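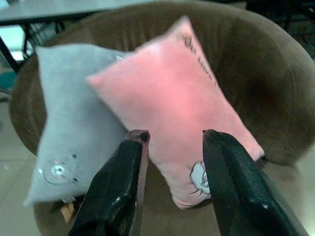 Round armchair with two cushions.

Posted in June, by the Recording Secretary

TRERKCOMBE TOWN ASSEMBLY
Rules and Procedure Group — Minutes of the June Meeting

The meeting was opened at 6:30 p.m. in the Larkgate meeting room. A quorum was present. The minutes of the previous meeting were accepted with one correction: in item 4, "shall" is to be read as "may".

1. Who sets the agenda

The chair reminded the members of the present rule. The majority group prepares the agenda alone, and a member of the minority can add an item only if the chair agrees to it. In the spring session the minority asked for the Tapsell Road question to be placed on the agenda and was refused without a written reason.

Three members spoke for a change. Their opinion is that 3,898 registered voters live in the town, and those who voted for the smaller party also have the right to hear their subjects discussed.
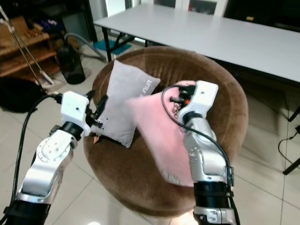 The members who spoke against the change said that the majority has won the election and must be free to organize the work. They feared that the evening would be filled with items that have no chance to pass. One of them proposed a limit of 2 minority items for each meeting. The first speakers answered that they could live with such a limit, if the items are placed before the budget part and not after it, when most of the public has gone home.

It was moved and seconded to send the limit of 2 items to the full assembly. Carried, with one vote against.

2. Petitions from residents

At present a petition needs 300 signatures before the assembly must discuss it. The Horkine neighborhood delivered a petition in the spring with fewer names, and it was put aside. The clerk explained that the number was taken over from the old charter and that she could not find in the archive why it was chosen.

A motion to lower the number to 200 was discussed for a long time. An amendment to accept signatures collected by e-mail was withdrawn, because the clerk has no means to check them. The motion itself was carried without opposition.
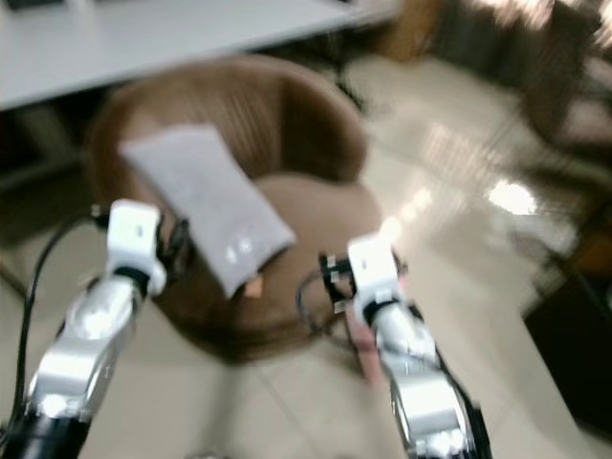
Under the same item the members discussed where residents should wait before they are called to speak. Now they stand in the corridor, and older residents have complained about this. Woven armchairs with a high rounded back, in brown, were suggested for the waiting area, but one member found them too deep for a person who must stand up quickly when the name is called. The clerk will ask for prices of ordinary chairs also. No money was approved. 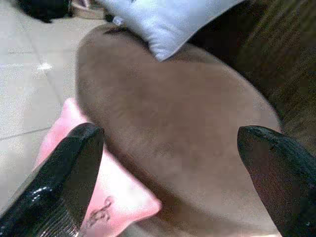
3. Closing of debate

The present text allows the majority to close the debate at any moment by a simple vote. It was asked if each group should first have one turn to speak. The members agreed on the principle — they did not agree on the length of the turn. Five minutes and ten minutes were both proposed. The item is carried over to the next meeting, and the clerk will prepare both versions in writing.

4. Other business

The copies of the rules at the Larkgate desk are out of date and will be replaced.

The meeting was closed at 8:15 p.m.

Contact: Office of the Clerk, Trerkcombe Town Assembly | © Trerkcombe Town Assembly | Back to top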